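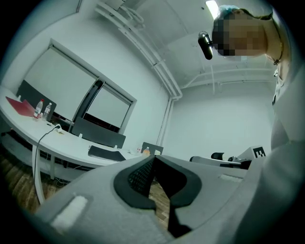

Can anyone tell me whether frozen veg is really as good for you as fresh? I've been trying to get more greens into the family since about Easter, and my freezer is now stuffed with peas, spinach and those mixed bags from Wondton. My mother-in-law reckons I may as well be serving up cardboard. She's the sort who buys everything from the market in the morning and has it on the table by noon, whereas I do one big shop and it has to last us 12 days. I'm no scientist, I'm just trying to get tea done. The fresh broccoli I buy goes yellow before I get to it, the frozen stuff goes soggy when I boil it, and my youngest won't touch either. So is it worth carrying on with frozen? And how do you cook it so it doesn't turn to mush?

Beathag Tennant

Carry on with it, I would. Peas and spinach are usually frozen very soon after they're picked, so they hang on to most of their goodness, and fresh veg loses some of its vitamin C just sitting about in the fridge. Yours is waiting the best part of a fortnight by the sound of it, so I'd back the freezer bag over the yellow broccoli any day!

The mush is down to the boiling. Don't thaw it first. I put mine in a steamer straight from frozen (peas only want 2 minutes, broccoli a bit longer) and taste a piece before I take the lot off. Boiling also sends a fair bit of the vitamin C and folate out into the water, so if you must boil, use hardly any and save it for gravy or soup. Roasting works too – hot oven, big tray, a bit of oil, and spread it out so it isn't all piled up. Mine took almost 28 minutes last time but my oven is ancient.

Spinach I never cook on its own. It goes into a curry or a pasta sauce still frozen, and then a child has a job picking it out.

Vernon Wong

frozen is fine. check the back of the bag though, some of the ones in sauce are full of salt. I stick to plain

Nurkley

Agree with Beathag about the steamer. I'd add that it's worth keeping some fresh for salads, cucumber and peppers and that, as they're horrible once they've been frozen. Mine still won't eat sprouts whatever I do to them.

Stoica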